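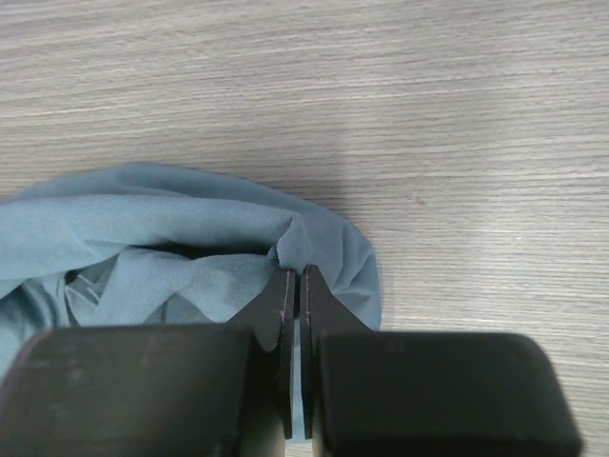
I started Coutinho Mending in August, on the kitchen bench of a rented place in Pakville, with one secondhand sewing machine and a shoebox of thread I'd inherited from my nan. The idea was simple enough. People kept telling me they had clothes they loved and couldn't wear, and I kept saying give it here, I'll have a look. Most of what comes in is the everyday stuff, like a soft blue-grey top you've had forever and can't bear to chuck out. I love those jobs! A ball gown is fun once in a while, but give me a favourite old tee any day.

These days I work out of a little shopfront on Stalunach Street, next door to the bakery (dangerous, I know). I do holes, hems, zips, popped seams, stretched necklines and collars that have seen better days. I also do visible mending if you'd like a bit of colour over the damage - bring a picture of what you've got in mind, or let me loose with the thread box and see what happens.

So far I've mended 892 pieces, and I write every one of them up in a big green ledger with the fabric, the fix and a snip of the thread I used. Small repairs start at $25. A full reline on a jacket starts at $65, and I'll always give you the price before I pick up a needle.

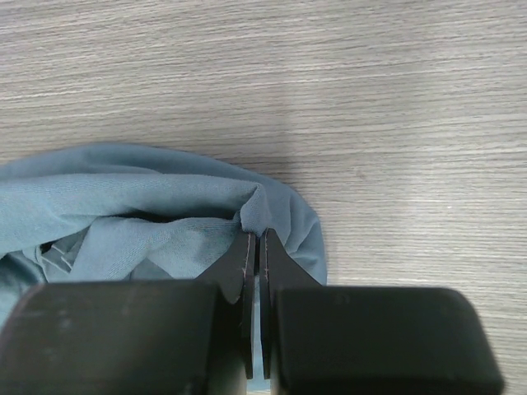 Light blue-teal fabric, all soft folds.

Knits are my favourite thing to work on, and they're a bit fussy. They want a ballpoint needle, a stitch with some give in it and a lot of patience around the neckband. I learnt the hard way on my own jumpers, which is why I own so many cropped ones.

I run a beginners' darning night at the Farex Hall too, 2 hours with tea and bikkies included. You'll need a sock with a hole in it and your reading glasses if you wear them. I bring the wool, the mushrooms and the needles.

Drop-offs are any time the door's open, and please give things a wash first. If you're out past the weir and can't get in, send me a message and we'll sort out the post.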